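Shop Tips: Living With a Two-Armed Robot on a Folding-Table Budget

Updated 4 Jan 2026 by Emiliano Zavala

Cover the table first. Brown paper kills the glare off a white top and costs next to nothing. Replace it when the wrinkles start winning. I held out until August and spent the summer tuning a grip that was fine all along.

Pick parts a different color from the tray. Our first tray was red, and so were the blocks. Zyanya Cortés pointed this out after 19 failed runs, having known since run 3.

Clear boxes are cheap and you can see what's inside. The robot may disagree. If yours keeps missing the wall, try a strip of matte tape along the rim before you rewrite anything.

Park the lid partway. A full lid removal is its own project, and ours (code name Prekell) is still on the whiteboard. Leave an opening big enough for open fingers plus a thumb's width all round.

Give the cables slack, then give them some more. Swing each arm through its whole reach by hand with the power off. Anything that goes tight will go tight again at full speed, usually during a demo.

Put the tray right up against the open end of the box. Short trips mean fewer drops, and fewer drops mean less time under the table with a flashlight.

Label your saved poses. "Eda_final_52" is not a label. I have apologized to the whole shop for that one. 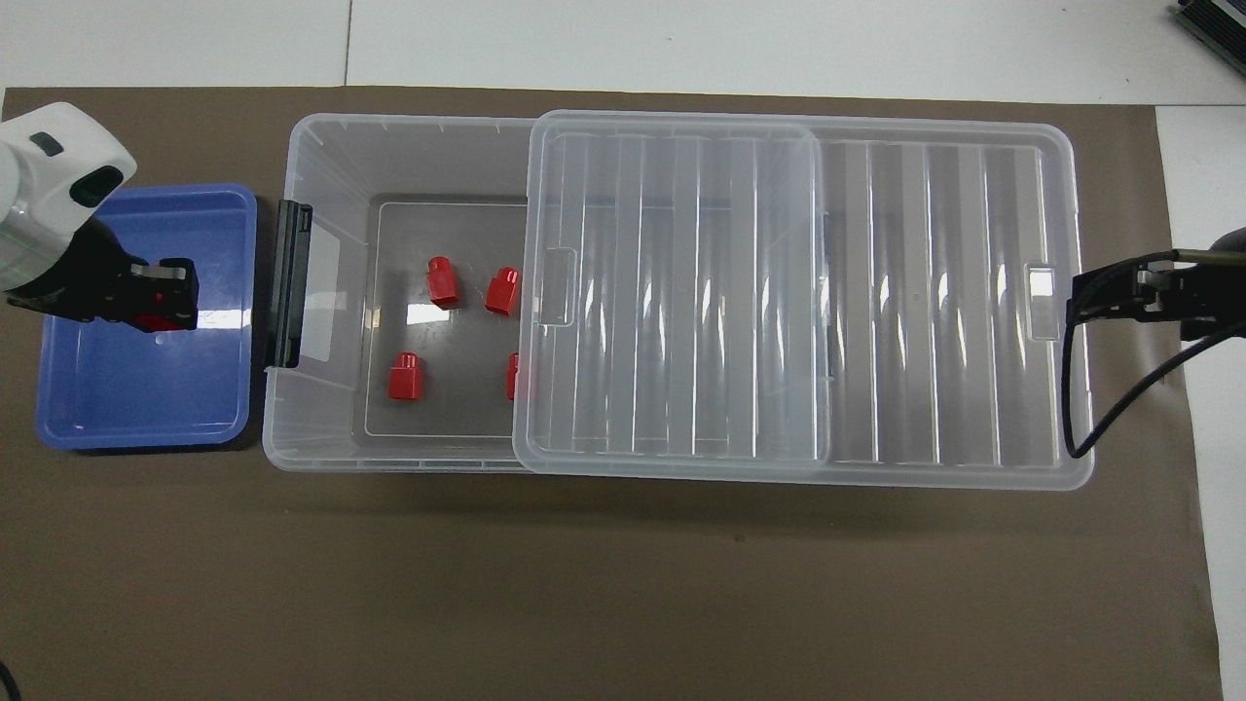
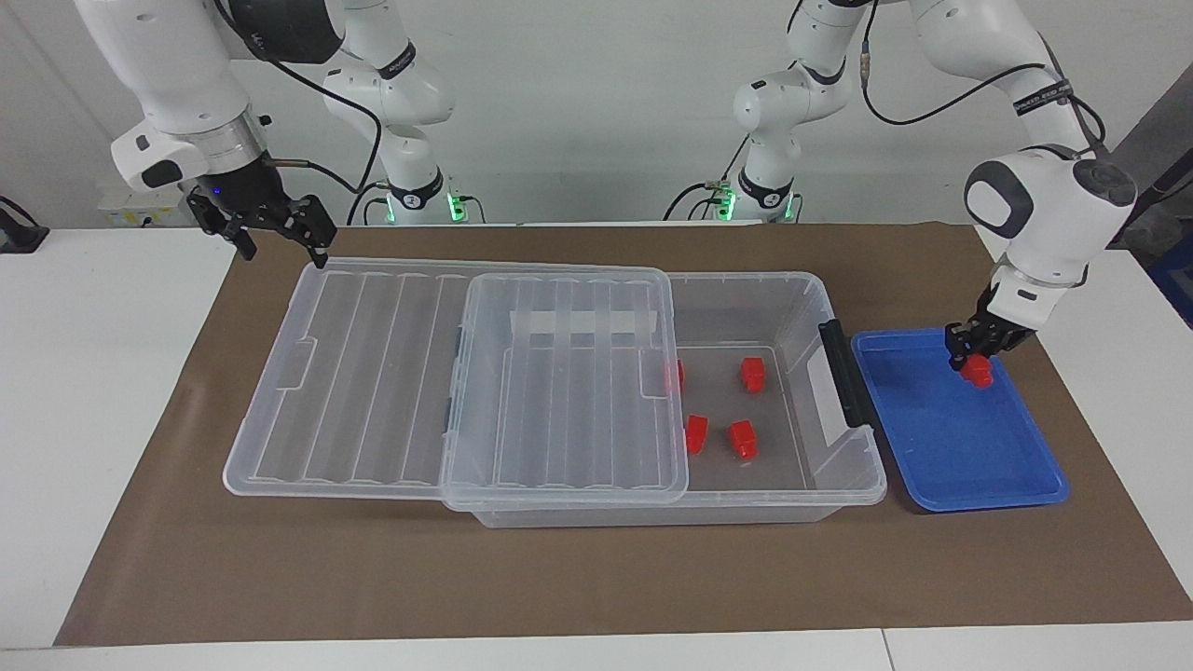
Red block in the gripper, blue tray underneath, lid still partway over the box.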